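Coat drive week at Larthorpe! We spent the last days of summer sorting, folding and bagging warm clothes for the winter swap, and it was such a good time that we had to give it a page of its own. The piles started out taller than the coffee table, and by the end we had 84 pieces bagged and labeled, ready to sit in the hall closet until February.

Posted Aug 30, 2023

## How we sorted

Everything got a quick once-over first: zippers up and down, hands in every pocket (we found a bus ticket, a very old mint and 4 quarters), then a sniff test. Anything that needed a wash went in the blue hamper by the back door. Sizes went on masking tape, written big so you can read them in a dim closet.

Heavy coats went in the bottom of the closet, then sweaters, then the fleeces on top – they squash down beautifully and weigh next to nothing. Hats and gloves have their own tub this year, and what a difference that makes! Last winter they ended up in the toes of boots.

A note on folding fleece, for anyone joining next time: don't fuss. Fold the sleeves in if they'll stay, roll it if they won't, and squeeze the air out of the bag before you tie it. Fleece forgives almost anything. Wool doesn't, so lay those flat with the Udico cedar blocks in between.

## The pictures

### Navy fleece
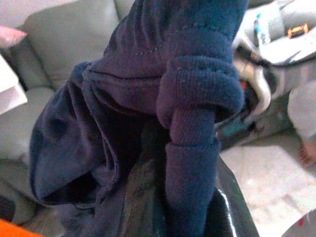 Dark navy, beautifully soft-looking, with a ribbed cuff I'd happily wear all winter. The light brings out a little purple in it, too. I love this color against the pale gray sofa!

### Still to come

More pictures go up once the Gudumwood bags have been sorted. They're dropping off eight, mostly kids' sizes, and I can't wait to dig in. The Vergara Street box is full again as well – thank you, thank you! If you have snow pants in any size, please send them our way. We never have enough of those.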